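Apfel, Becher, Tablett: Die Zwischenmahlzeit als Gegenstand der Hauswirtschaft

Wie das Anrichten kleiner Speisen wieder zu einem eigenen Fach wird

Von Leonie Baumgart
19. November 2020

In der hauswirtschaftlichen Ausbildung nimmt die Zwischenmahlzeit traditionell wenig Raum ein. Lehrpläne widmen sich dem Mittagstisch, der Vorratshaltung und der Wäschepflege; was zwischen den Hauptmahlzeiten gereicht wird, gilt vielerorts als Nebensache. Die Bildungsstätte Tunddale hat diese Gewichtung im Juni geändert. Seither gehört das Anrichten von Obst und Getränken als eigenständige Lerneinheit zum Grundkurs, mit vier Terminen und einer praktischen Abschlussaufgabe.

Anlass war eine interne Erhebung in den Wohnbereichen, die von Tunddale aus versorgt werden. Dort werden an einem gewöhnlichen Tag 343 Zwischenmahlzeiten ausgegeben, mehr als Mittagessen und Frühstücke zusammen. Der Anteil an Obst, der unberührt zurückkam, war hoch. Zeyu Yan, Leiter der Hauswirtschaft, sah die Ursache weniger in der Qualität der Ware als in der Art ihrer Darreichung. »Ein Apfel, der in einer tiefen Kiste auf dem Flur steht, wird nicht als Angebot wahrgenommen«, erklärt er. »Derselbe Apfel auf einem Teller neben einem Becher wird gegessen.«

Die Ordnung der Behältnisse

Am Anfang der Lerneinheit steht die Frage, welches Gefäß welche Aufgabe übernimmt. Unterschieden wird zwischen dem Vorratsbehälter, dem Serviergeschirr und dem Träger, auf dem beides den Weg zum Gast nimmt. Der Vorratsbehälter soll glattwandig sein und gerundete Ecken haben, damit er sich mit einem Tuch in einem Zug auswischen lässt. Für Kernobst genügt eine geringe Tiefe. Liegen Äpfel in mehreren Schichten übereinander, entstehen Druckstellen, die erst nach Tagen sichtbar werden.

Beim Serviergeschirr hat sich Tunddale für zurückhaltende Farben entschieden. Das helle Mintgrün, das heute in mehreren Gruppenräumen verwendet wird, geht auf einen Vorschlag von Kwan-ho Fang zurück, der den Einkauf verantwortet. Rote Früchte heben sich davon deutlich ab, was vor allem Menschen mit nachlassender Sehkraft entgegenkommt. Ein leicht erhöhter Rand verhindert, dass ein ganzer Apfel beim Tragen vom Geschirr rollt. Die Anschaffung für den ersten Bauabschnitt kostete 3000 Euro und wurde über das Haus Bolari abgewickelt, mit dem ein Rahmenvertrag besteht.

Größere Diskussionen löste das Tablett aus. Die bisherigen Modelle waren schwer und boten Platz für eine vollständige Mahlzeit; für einen Becher und ein Stück Obst waren sie überdimensioniert. In der Erprobung setzten sich kleine, flache Formate in Weiß durch. Auf hellem Grund fällt verschüttete Flüssigkeit nicht immer sofort auf – dieser Einwand wurde im Kollegium ausführlich erörtert und führte zu der Regel, dass jedes Tablett vor dem Weiterreichen trockengewischt wird.

Der Becher zuletzt

Im praktischen Teil arbeiten die Teilnehmenden nach einer festen Reihenfolge. Zunächst wird die Fläche freigeräumt. Es folgen Vorratsbehälter und Geschirr, die mit Abstand zueinander aufgestellt werden, damit beide Hände ungehindert arbeiten können. Danach wird das Obst umgelegt. Der Becher kommt zuletzt und wird erst am Platz gefüllt.

Durchsichtige Becher haben in der Einheit den Vorrang vor farbigen. Der Füllstand bleibt auf einen Blick ablesbar, ebenso der Umstand, dass ein Gast nicht getrunken hat. Gefasst wird der Becher nach Möglichkeit unterhalb des Randes. Shinji Honda, der die praktischen Übungen anleitet, gibt diesem Punkt viel Zeit. Wer jahrelang im eigenen Haushalt gearbeitet habe, greife von oben zu und müsse sich die Bewegung erst abgewöhnen, berichtet er. Für die meisten Gruppen setzt Honda hierfür 20 Minuten an und verlängert bei Bedarf.

Auch der Apfel verlangt eine gewisse Sorgfalt. Er wird einzeln entnommen, kurz auf schadhafte Stellen geprüft und auf dem Geschirr abgelegt, ohne dass er fällt. Das gleichzeitige Herausnehmen mehrerer Früchte ist im Kurs nicht vorgesehen. Stiele bleiben am Obst, Aufkleber werden entfernt. 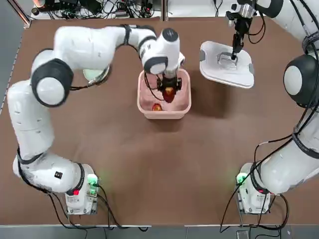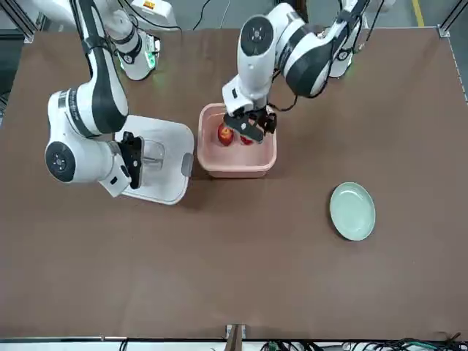 Obst und Serviergeschirr auf brauner Tischfläche: zwei rote Äpfel im rosafarbenen Behälter, dazu das weiße Tablett. Auf dem zweiten Bild steht ein durchsichtiger Becher darauf.

Übertragung in den Alltag

Ob sich die Lerneinheit in den Wohnbereichen bewährt, wird derzeit ausgewertet. Tanner Thibodeau, der die Versorgung im Bereich Tevberg koordiniert, verweist auf erste Rückmeldungen der Mitarbeitenden. Die Vorbereitung am Nachmittag dauere zunächst länger, das Abräumen gehe dafür schneller. Eine Umstellung der Dienstpläne sei bislang nicht erforderlich gewesen. Offen ist die Frage der Lagerung: Die kleinen Tabletts passen nicht in die vorhandenen Wagen und werden vorläufig in einem Regal der Spülküche aufbewahrt.

Für den kommenden Kursdurchgang ist eine Erweiterung um Birnen und Zitrusfrüchte vorgesehen. Die Anmeldung erfolgt über das Sekretariat der Bildungsstätte; Vorkenntnisse werden nicht vorausgesetzt. Arbeitskleidung ist mitzubringen, Geschirr und Lebensmittel stellt das Haus.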